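We use cookies to remember your settings and to count visits to the notebook pages. Accept | Decline | Read our cookie notice

Vorow Cycle Collection, Workshop Notebook
Thursday, August 10, 2023
Entry by S. Quispe. Read and initialled by Y. Villca.

Object: Lokitz touring bicycle, gents' frame, lugged steel, three-speed hub. On loan from the Chambi family. To be shown standing, on its own wheels, in the September display.

Work resumed on the rear wheel. The hub had been left to soak in light oil since the previous session and the sprocket circlip was removed without damage. The sprocket is worn on the drive side of each tooth but is original and will be kept. Twelve ball bearings were recovered from the left-hand cup, all pitted. They have been bagged and labelled with the object, and new balls of the same size fitted. The old grease had set hard and was removed with a wooden stick and white spirit. No abrasive was used on the cups.

The rim is straight to within an acceptable limit. Two spokes on the non-drive side are later replacements of a heavier gauge. It was agreed with Y. Villca that these should remain, as they form part of the history of the machine and carry no risk while it is on a stand or being wheeled by hand. Spoke tension was evened but not brought up to riding tension.

Tyres: the present pair are perished and will not hold air. The Flistine reproduction tyres are the correct width but the tread is wrong for the period. They will be used for display, and the loan record must state this plainly. The old tyres are to be kept flat in the lower drawer, dusted with talc, and not folded.

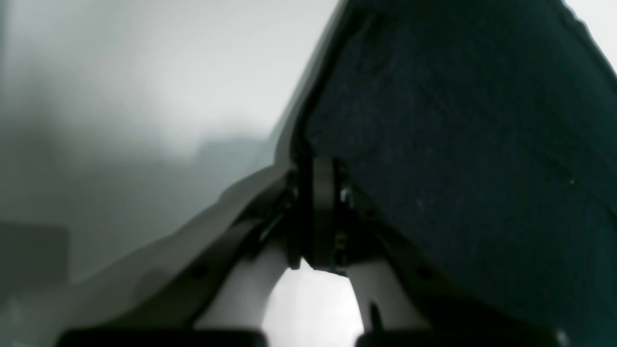
Photo: Vorow Cycle Collection workshop

Paint: the frame was washed with distilled water and a very small amount of neutral soap. A test patch under the bottom bracket shows that the dark green is a second coat, laid over black. Gold lining survives on the black beneath the seat lug and nowhere else so far. No further removal is to be carried out until the owners have replied in writing. The transfer on the head tube is lifting at its lower corner and must not be touched with a cloth.

Frame number: read as 3043 on first inspection, but the second digit is filled with paint and may be a 9. The surviving Lokitz ledger begins at 3,000, so either reading is possible. A rubbing was taken on thin paper and placed in the object folder. Y. Villca will compare it with the ledger copy.

Brakes: front rod seized at the lower guide. Heat is not to be applied near the paint. Penetrating oil applied at 11.15 and again at 16.00. The stirrup moves slightly by hand. If it is not free by the next session, the guide bolt will be drawn instead and the rod taken out whole.

Insurance: the loan form gives a term of 90 days from arrival. An extension will be needed to cover the display and should be requested now.

Outstanding:
- written reply from the owners on the paint
- cotter pins, left side, 9.5 mm, check the fit before filing
- saddle: stitching open at the nose, refer to the leather conservator, no dressing to be applied
- pump pegs, one missing
- bench lamp bulb

Bench cleared and solvent cabinet locked at 17.20.

Contact the workshop | © 2023 Vorow Cycle Collection | Back to top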